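Fudik Puts Two-Armed Glass Handling to Work at Its Hlongwane Shop

2025-08-08

We've been itching to share this one! Our new Dilier cell now handles the stemware at our Hlongwane rental shop, and I couldn't be happier for the crew.

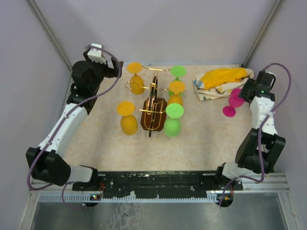
They used to rack over 2,000 glasses a week by hand. Now they plan orders and check for chips, and all 66 of them kept their jobs (I asked for that in writing). Our Fisuto shop gets its own cell in September.

Press contact: the Fudik front desk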